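Week 6 notes: passwords, hashing and why salt matters

Hi all – these are my notes from the lecture, tidied up a bit and with the bits I skipped when we ran out of time. If you missed it, you should be able to follow along from here, but please do read chapter 4 of the course pack too (the part on one-way functions), because I'm going to lean on it pretty hard.

Where we left off

Last time we looked at how a login form works from the browser's side. Now we're on the server, and the question is what the server should keep. The first answer most people give is "the password," and I hope by now that makes you wince a little. If someone walks off with the table, they have everyone's password, and a good many of those will open email accounts and bank accounts too.

So we store a hash. You feed the password in, you get a fixed-length string out, and going backward should be hopeless. When the user logs in, you hash what they typed and compare. So far so good!

The Hadaline example

Hadaline is the little web shop we've been picking apart all term. In version one of the shop, the user table has a name column and a column of plain SHA-256 hashes. I asked you to spend ten minutes looking for trouble, and Gearóid Horgan's group got there first: two rows had exactly the same hash. Same hash, same password. You don't know what the password is yet, but you know two people picked it, so it's probably a common one, and that's where you'd start guessing.

And guessing is cheap. SHA-256 was built to be fast, which is lovely when you're checking a big download and awful when you're protecting a password. With our toy list of 1000 common passwords, the script in the lab folder had cracked 48 accounts before I'd finished explaining what it did. (Yes, the shop's users have terrible taste in passwords. I made them up, so blame me.)

Salt

A salt is a random value you make for each user and store right next to the hash. You hash the salt and the password together. Now two people with the same password get different hashes, and a table somebody worked out in advance is no use, as it would have to be built all over again for every salt.

Things people mix up every year:

The salt isn't a secret. It sits in the table in plain view and that's fine.
One salt for the whole site is better than none, but it brings the matching-hash problem right back.
The username makes a poor salt. "admin" exists on a lot of sites.
Salt doesn't slow down an attacker who only cares about one account.

That last one leads to the next part.

Slow on purpose

If fast hashing is the problem, use something slow. bcrypt, scrypt and Argon2 all let you set how much work each guess takes, and the last two let you set how much memory it eats as well. You pick a setting your own server can live with at its busiest time of day, and the attacker has to pay that price on every single guess.

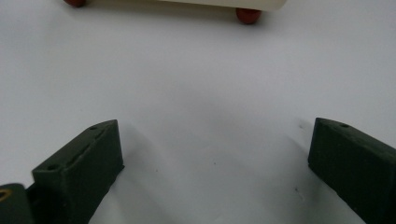 How slow is slow enough? I don't have one number for you, and I'd be a bit suspicious of anyone who did. Measure it on the real machine, write down the setting you chose, and store it with each hash so you can raise it later. When a user logs in with an old setting, you have their password in hand for a moment – rehash it right then and save the new one.

For the lab

Log in to the Wastden server and open the folder called week6. You'll find user 2059 in the table with a salt and a bcrypt hash. The password is on the short list, so you can crack it, but it'll take a lot longer than last time. Start it before you go for coffee.

Then do these 2 things and hand them in together:

Rewrite the Hadaline login so it salts and uses Argon2. Use the library, please, don't write your own.
Write half a page on what should happen to the old SHA-256 rows. There's more than one decent answer and I'd like to see you argue for yours.

The lab is due at the end of November. If the Wastden login gives you grief, email me with the exact error message and I'll take a look. Next week is password resets, so bring your notes on random tokens.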